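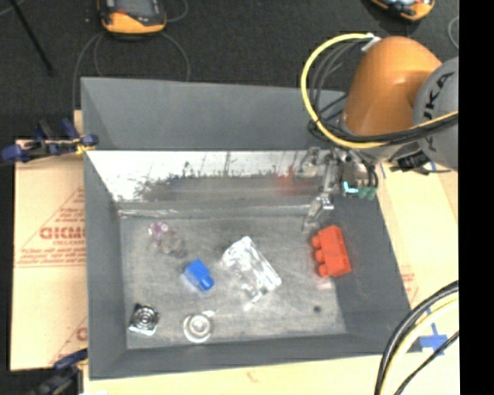

3 min read

A contrast footbath is a spa treatment in which the feet and lower legs are placed by turns in warm and cool water. It is given seated, usually before massage, and needs two vessels deep enough to cover the ankles. Fixed basins are tiled or steel; portable ones are plain and open at the top, much like the large gray rectangular bin in the photo, and are filled by hand. The warm stage is the longer of the two, and the session ends on cool water.

The Vahidi method, taught at the Trorkotcombe baths, uses seven changes of water and no added salts. Ilona Virág, who wrote the house manual, set the warm stage first – earlier practice varied. A later edition by Binta Obi added a rest period with the legs raised and covered.

The treatment is not offered to guests with open wounds or reduced feeling in the feet. Vessels are drained, scrubbed and dried between guests.

262 shares
7 comments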